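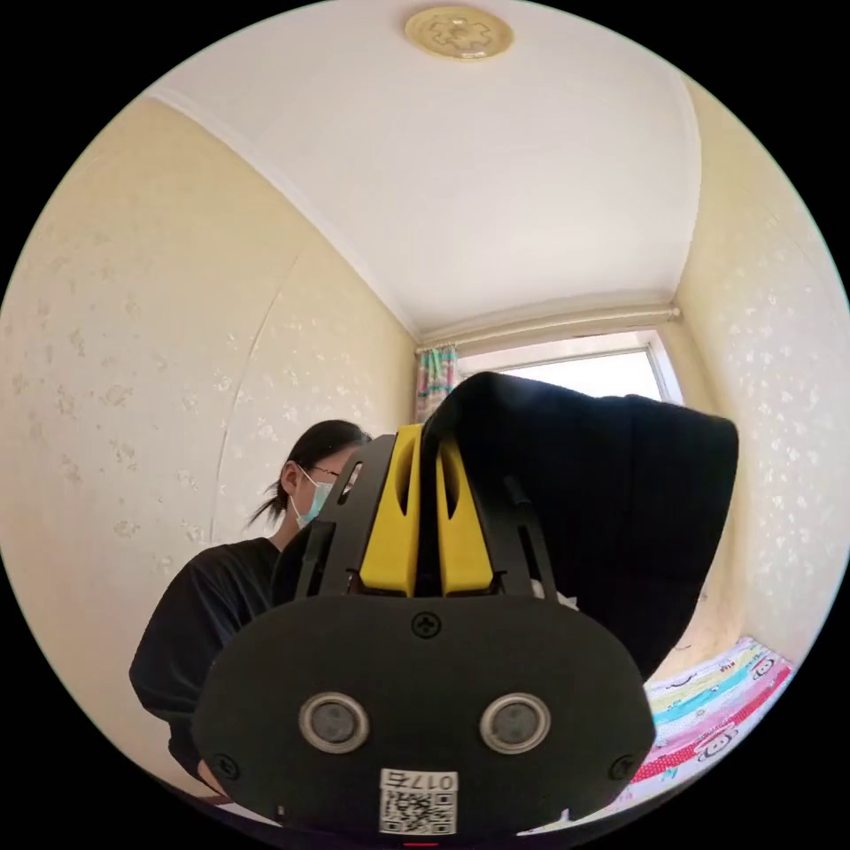 1 Feb 2024

Pronora bench notes, hand-held gripper comparison, fabrics

Carried on with the slotted yellow fingers against the older solid ones. Same task for both: take a dark garment by one edge, lift it clear of the bed, fold it in half, put it down. 15 lifts per finger set, then swap.

Slotted fingers first. They bend more at the tips and close well on a single layer. 2 drops in the set, both on a thick seam where the tips splayed and the cloth slid out sideways. Solid fingers dropped 6. Most of those were thin cloth slipping straight down as soon as the weight came on. On folded edges I couldn't tell the two apart.

Grip force was left at the Juststead default the whole time. Tried turning it up at the end on the solid set and it creased the cloth without holding any better, so put it back.

Camera. Still on the wide lens. Black cloth against a bright window is the worst case we have. With auto exposure the window goes to white and the folds in the cloth go to one flat dark patch. Fixed exposure a stop and a half up brought some folds back but made the fingertips smear when moving quickly. Will stay on auto for now and draw the curtain for half of the next set, to see how much of it is the window.

The tracking held up better than I expected with cloth across so much of the view. One loss, log entry 2107, when the garment swung over the lens side during a fast turn. It picked up again once the cloth dropped. Slower turns gave no trouble. The wallpaper is pale and has very little pattern on it, so I suspect the striped bedding is doing most of the work for us. Worth repeating with a plain sheet.

Handling: wrist gets tired when the tool is held level at chest height. Mendonça handle is lighter but the trigger travel is too long for small pinches. Not fitted today.

To do
Repeat the seam lifts with the rubber sleeves from Sulluvska
Plain sheet, same garment, same turns
Check finger screws on the slotted set, left one felt slack when I took it off
Copy the August force settings into this book, they are only on the old laptop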